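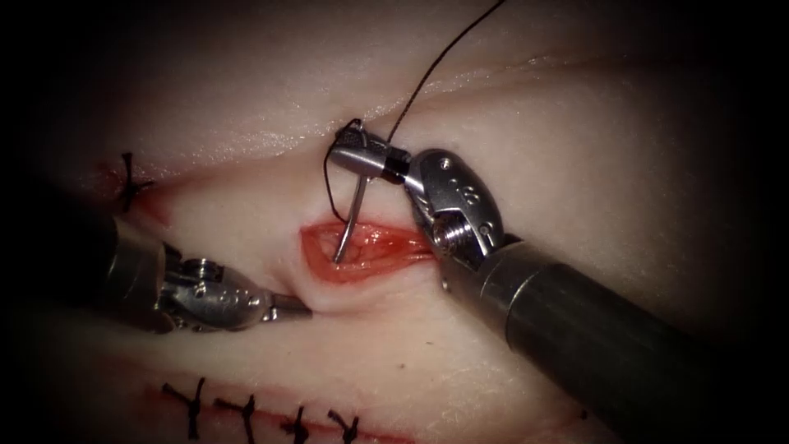

The Preltach shared workshop has now assembled both tool arms of the suturing bench and mounted them over a practice pad, and this message sets out the position for members of the list ahead of the next work period. Control is by hand from the two input handles; no automatic motion has been enabled. The right arm carries the needle driver and the left arm carries the grasper. With the curved needle held in the driver and its point in the open cut, the grasper is placed on the tissue just below the wound, and this is the working position for which the present arm spacing was chosen. The closed line along the bottom of the pad, with its four black stitches, should be kept on the same pad for comparison until the cable tension has been reset.

A reply is also due to the questions raised on the list by the Vokereck workshop, which are quoted in full.

> To: Bench robotics list
> Subject: Wrist cables and shaft length
>
> Our group is preparing to build a pair of arms from the
> Preltach drawings and would be grateful for guidance on
> three matters before we order stock.
>
> First, the drawings give a shaft length of 195 mm, while
> the parts list gives no length at all. Is the drawing
> to be followed?
>
> Second, the parts list calls for the Lastus motor board.
> We hold several Macedo boards from an earlier project and
> would prefer to use them if the connector is the same.
>
> Third, we have had a wrist cable come off its pulley when
> the jaw is closed at full bend. Has this been seen
> elsewhere?
>
> Vokereck Workshop

On the first matter, the drawing is to be followed. The parts list will be corrected. Shafts should be cut square and the inside edge cleared of burrs before any cable is passed through.

On the second matter, the Macedo board may be used. The connector is the same, but the two outer pins are reversed, and an adapter lead must be made up for each motor. The current limit must also be set again by hand - the stored value does not carry over from the Lastus settings file. Please use 40 percent for the first runs.

On the third matter, the fault is known to us. It was first entered in the bench log last October, under entry 1311, and it returned on the left arm after more than 2000 jaw cycles. The cable had stretched enough to leave the groove at full bend. We now pre-load each cable overnight before fitting, and check the tension again at the end of the first day of use. A revised pulley with a deeper groove has been drawn but has not been cut, and we do not recommend that other groups wait for it.

Two items remain open at Preltach. The right handle still drifts slightly when released, and the cause has not been found; the encoder mount is the next part to be examined. The base plate also needs a second row of holes so that the arms can be set farther apart for wider pads. Groups that have already drilled their plates are asked to send the hole spacing they used, with a note of the pad size.

Corrected drawings will be placed in the usual folder under the same file names. Please discard earlier copies.

Bench Robotics Group
Preltach Shared Workshop
June 16, 2024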